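Audrey-Anne Pelletier made her first short film in her gran's kitchen, with a borrowed camcorder and a cast of two. She laughs when I bring it up. "It was terrible, and I'd still show it to anyone who asked!"

She's showing it again this October, at the Macaraeg Young Filmmakers' Evening in Prusden, along with three newer shorts and a talk on how she got from one to the others.

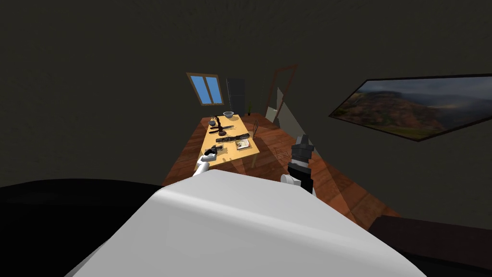 **FILM & YOUTH**

Pelletier grew up in Grinevness, where the nearest cinema was 45 minutes away by bus. "I used to write the rest of the film in my head on the way home," she says. "If I hated the ending, I had a whole bus ride to fix it."

Her breakthrough was *Trendberg*, a 13-minute story about sisters running a failing ferry café. It was shot over one very windy half-term, and you can hear the wind in nearly every line – she loves that now, though she cried about it in the edit. 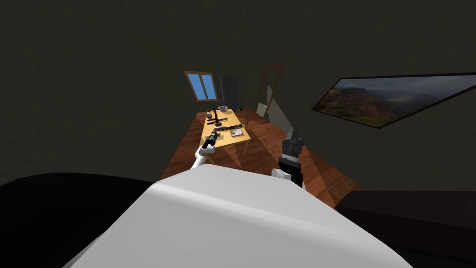 *Simulated room: two arms and a yellow wooden table*

What will she tell the young people who come along? "Finish things. I had a drawer full of first scenes, and I learned far more from one bad ending."

She's just as keen to hear from them. After the talk there's an open session where anyone aged 15 to 25 can pitch an idea and get feedback on the spot.
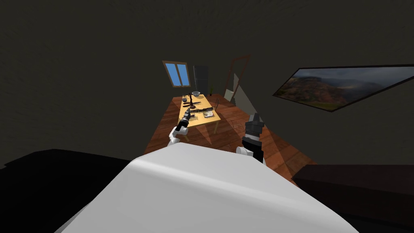 Noor, writing on the event page, asked whether you need to have made a film already to pitch. You don't, says Pelletier, and a page of notes is plenty. "Bring a photo, bring a song, bring your mate who can act!" 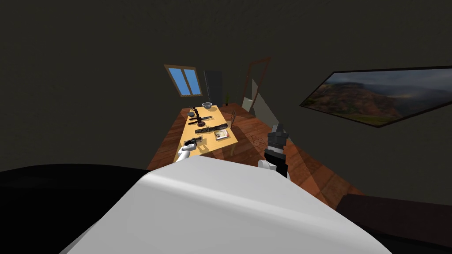

*Rendered view: a long, narrow table with a light wooden top*

Doors open at 6.30 pm and entry is free, but there are only 100 seats, so do book early. Pelletier plans to stay until the last question has been asked.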